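Talk notes – Sorting the Small Stuff
Treloar community room, 2019-04-19
Hortensia Ñahui

Slide 5. Why odds and ends pile up
Most of us have a drawer for plates and a shelf for towels. The trouble is the things with no home. Ask for a show of hands – who has a junk drawer? Who has 2?
Mention Tracey Pearce's hallway in Nimdale. She got through it in six evenings, one shelf at a time.

Slide 6. The table test
Put a cloth down, lay everything out flat with space between, and ask which room each thing gets used in. The sponge goes to the kitchen sink, toothpaste to the bathroom. The folded fan is harder. People argue over fans. Leave the small white box for the audience and take two or three answers.
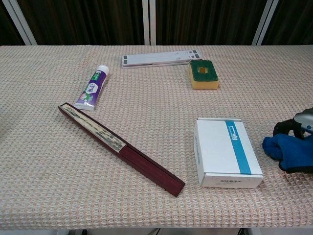

Slide 7. Where things go next
Group by room first, then by how often you reach for it. Small boxes get a label on the side that faces out.
Skip the part on storage tubs if Wayne Garside covered it before the break.
Handouts are with Hayley Catterall at the door. Questions – roughly 6 minutes, then chairs back.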